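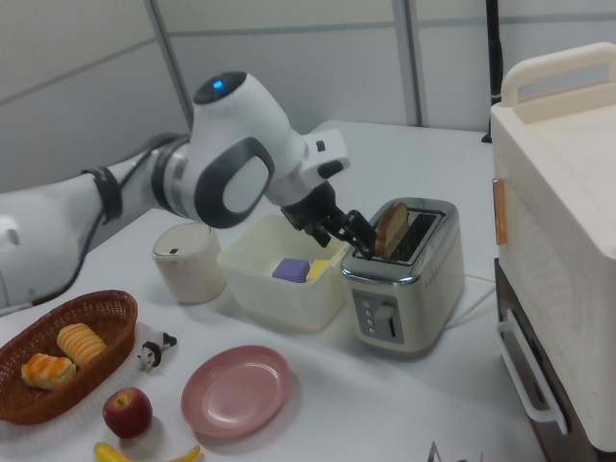

Retreats at Nustwood are open to members of any church and to those who belong to none. Guests come for a single day, for a weekend, or for a longer stay of up to five nights, and may follow a led programme or keep their own time. The house is run simply. Breakfast is self-service: guests are asked to take their plates to the hatch before Morning Prayer. The answers on this page cover the questions most often put to the office. Enquiries of a pastoral nature should be addressed to the Warden.

## Before you book

**What is the difference between a led retreat and a private retreat?**

A led retreat follows a set theme, with two addresses a day and an opportunity to speak privately with the conductor. A private retreat has no programme. Private guests are welcome at all services and meals but are not expected to attend any of them, except that we ask to be told if you will miss supper.

**Do I have to be a Christian?**

No. The pattern of worship is Anglican and the house will not alter it for individual guests, but no one is asked to make any declaration of belief. Guests of other faiths who need a space for their own prayers may use the upper sitting room by arrangement.

**I have never been on retreat. Which should I choose?**

The weekend entitled "Beginning in Silence", held in January and again in the autumn, is intended for first-time guests. Silence is kept from Friday night prayer until Sunday lunch, with a break on Saturday afternoon. Those who are unsure whether they would manage this may attend a Quiet Day first. Quiet Days run from 10 am to 4 pm, and guests bring their own lunch.

**May a parish group book the whole house?**

Yes. The house sleeps 20, in single and twin rooms. Parish groups should name one person who will deal with the office throughout, and should send a rooming list at least 2 weeks before arrival. The group may bring its own conductor. Clergy wishing to preside at the Eucharist in the chapel should write to the Warden beforehand with details of their licence or permission to officiate.

## Worship and silence

**What services are held?**

Morning Prayer is said at 8.45 am, the Eucharist is celebrated at noon and Evening Prayer is at 5.30 pm. Night prayer (Compline) is at 9 pm and is followed by the Greater Silence, which lasts until after breakfast. Times on Sundays and principal feasts are posted in the hall.

**What are the rules about silence?**

During the Greater Silence guests do not speak in the corridors, the dining room or the library. On led silent retreats this extends to all meals other than the first supper. Reading at table is permitted. Music is sometimes played during supper and is chosen by the conductor.

It is quite usual to find the first evening difficult. Guests who become distressed at any point should speak to the conductor or ring the bell outside the Warden's study.

**May I receive Communion?**

Baptised persons who receive Communion in their own church are welcome to do so here. Others may come forward for a blessing, or remain in their places. Gluten-free wafers are available; please mention this in the sacristy before the service.

**Can I make my confession?**

A priest is available on most led retreats, and a notice is put up on the first evening with times. Private guests should ask when booking. Confessions are heard in the side chapel, and forms for the rite are kept in the stall. Everything said there is under the seal.

**What is the Vunavar lamp?**

The Vunavar lamp hangs in the side chapel and is lit whenever a retreat is in progress. Guests may write the name of a person for whom they wish prayers to be offered and leave it in the box underneath. The names are read aloud at Evening Prayer, first names only. The slips are burned at the end of each retreat.

## The house and grounds

**What should I bring?**

Bed linen and towels are supplied. Guests should bring indoor shoes, a Bible in whichever translation they prefer, and outdoor clothing suited to the season. The path to the river is steep and becomes muddy. A torch is useful from October onwards.

**May I use the library?**

The Sadowski Library on the first floor is open to residents at all hours. It is strongest in the English spiritual writers and in books on the Psalms. Books may be taken to bedrooms but not out of the house. Please leave them on the trolley afterwards and do not reshelve them.

**Are mobile telephones allowed?**

Telephones should be switched off in the chapel, library and dining room. Wireless internet is provided in the entrance hall only. Callers may leave urgent messages with the office during the day.

**Can you provide for special diets?**

Vegetarian, vegan and gluten-free meals are available if requested on the booking form. Requests made on arrival cannot always be met. During Lent the midday meal is soup and bread.

**Is the house accessible?**

The chapel, dining room and 2 bedrooms are on the ground floor. There is no lift. A hearing loop is fitted in the chapel. Assistance dogs are welcome; other animals are not.

## Costs and travel

**How is the charge worked out?**

The charge for a weekend, with full board, is £200. A deposit is payable on booking and is returned if the place is cancelled in good time. The office will supply the full terms on request.

**I cannot afford the full amount. Is there help?**

A small fund exists for this purpose. Please tick the relevant box on the form. No evidence of income is required, and the conductor is not told who has been assisted.

**How do I reach Nustwood by public transport?**

The nearest station is Flamgate, 5 miles away. There is no Sunday bus. A taxi may be shared with other guests if the office is given your train time, and the fare is paid directly to the driver. Drivers coming by road should use the lower gate, as the upper drive is closed to cars.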